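Magyar Pushes Return Back to July, and I'm Fine With It
5 June 2022
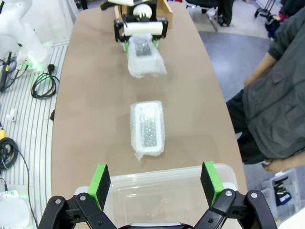 A bubble-wrapped item and a clear plastic storage box on a long beige table.

So we finally got some news on Katalin Magyar's knee, and it's the kind that makes you groan first and relax a little later. The Herow striker won't be back for the next two games like we'd all been hoping. Coach Ottó Gulyás told the handful of us who stuck around after practice that she's looking at July now, and even then she'd be coming off the bench.

"She's running, she's cutting, she's yelling at me to let her play," Gulyás said. "I love all of that. But I want her for the whole second half of the season, so she can yell a while longer."

I get why fans are antsy. Magyar has gone 366 days without a league start, and the attack has looked flat without her (I sat through that scoreless draw against Konix, so trust me, I know flat). She joined the last part of practice yesterday in a yellow no-contact vest and put a couple of shots in the top corner, and you could hear the whole sideline wake up!

Still, I'd take the slow route. She tried to hurry back last fall, lasted 38 minutes at Takács and walked off shaking her head. Gulyás brought that game up himself before any of us could ask. He says the plan this time is short stints first, then a start if the knee doesn't swell up after the trip to Clinuvine.

As for who plays up top until then, he wouldn't say. My guess is he sticks with the two-forward look he used in the last home game, which drew 2604 people and was a lot more fun than the score made it sound.

Magyar didn't want to talk much on her way to the parking lot — she never does — but she did tell me she feels "way better than last time" and that she's sick of the exercise bike.

Tickets for the next home game go on sale tomorrow morning. The club has set aside 600 seats for youth teams, and coaches can sign up at the front office.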